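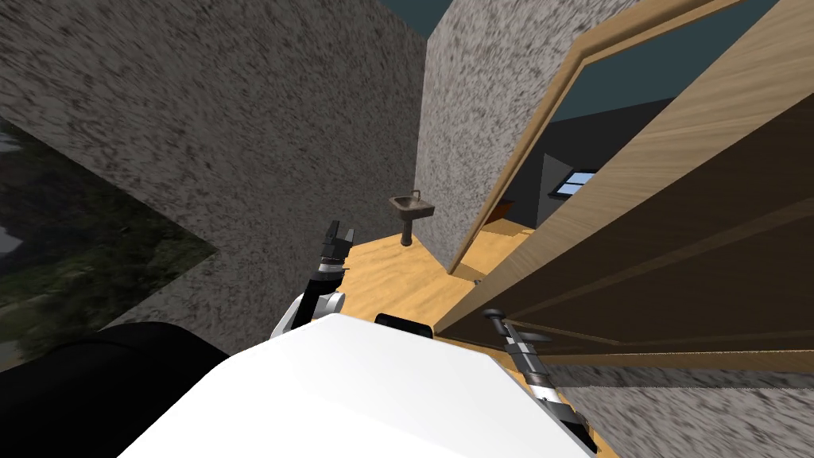
Simulated view: two arms, left gripper open over the wood floor.

Ticket 41 — Net worth total wrong on player profile pages
Opened by: Piyumi Khondokar
Assigned to: Arif Munshi

Profiles with more debt than assets show a net worth of 0 on Claritz. Should be a minus figure. Seen on 3 retired players so far.

Arif: The import drops the minus sign when the amount is in brackets. Fixed in staging — please recheck.

Piyumi: Two are right now. The third still shows 0 after a cache clear.

Status: open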